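Keeping Old Phones Going: A Talk With a Repair Shop Owner
April 2022

The owner of Runik, a phone repair counter in Drirkden, has been fixing handsets since the days when most of them had a back you could pop off with a thumbnail. She asked us to leave her name out, as the shop is the thing she wants people to remember. We spoke before opening time, while she sorted a delivery of screens and charging ports.

Most of her work is batteries. "People come in and say the phone is slow, or it dies at lunch," she says. "They've already picked out the new one. I put in a battery and they go home with the phone they had."

A battery swap on a common model takes her less than an hour. Screens take longer, mainly due to the glue. The job she likes least is water damage. "I'll open it up and look, but I don't promise anything. Sometimes it works for a week and then quits, and then the customer is mad at me and I can't blame them."

In December, her busiest month, the shop took in 235 phones. A lot of them were older devices being cleaned up to pass along to a parent or a child. She checks the charging port first, then the speaker, then the buttons.

Prices and parts

Parts are the hard side of the business. Runik buys from a wholesaler called Brunton, which grades its screens by brightness and touch response. The top grade costs nearly twice as much as the bottom one.

"I stopped carrying the cheap ones," she says. "The colors were off and the glass lifted at the corners. I was doing the job twice."

She points to one repair she turned down that week, a cracked folding phone. The display alone would have cost her $418, and she would have had to charge labor on top of it. The customer had paid less than that for the phone, used. "I told him to live with the crack or sell it for parts. He took it home."

For ordinary phones she has a simple rule. If the repair comes to more than half of what a decent used replacement costs, she says so before picking up a screwdriver. Very few repairs at her counter go over $200.

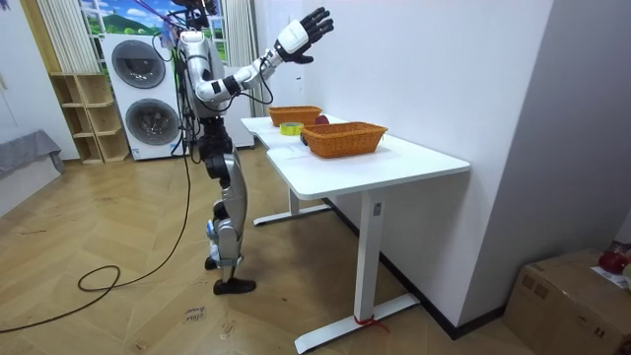
Software is the other clock

A phone can be in good shape and still be near the end of its useful life. Security updates stop, then banking apps begin to complain, then the browser gets slow on ordinary pages. She keeps a printed list of models and their update dates taped beside the register – customers ask to photograph it.

"I'd like that date to be on the box," she says. "You can find it if you look, but who looks? They see the camera and the price."

Her own phone is a Ploselel, bought used. It is on its second battery and has four months of updates left. She plans to keep it as a music player after that, with the bank app removed.

She is less strict about cases and screen protectors than you might expect. Any case with a raised lip will do, in her view, and she sells only two kinds. She does ask people to clean out the port now and then with a wooden toothpick and the power off. "Half the charging problems I see are pocket lint. I don't charge for that."

What about doing the repair at home? She has no objection, provided the person starts on a phone they can afford to lose. Older models with screws and pull tabs are manageable. Newer ones need heat and patience, and a punctured battery is a fire risk.

"Back up first," she says. "Even if you're bringing it to me. I ask everyone at the counter whether they've backed up, and most of them say they think so. Then we stand there and check."

Runik is open Tuesday through Saturday. Battery jobs are done while you wait, and screens are usually ready the next day.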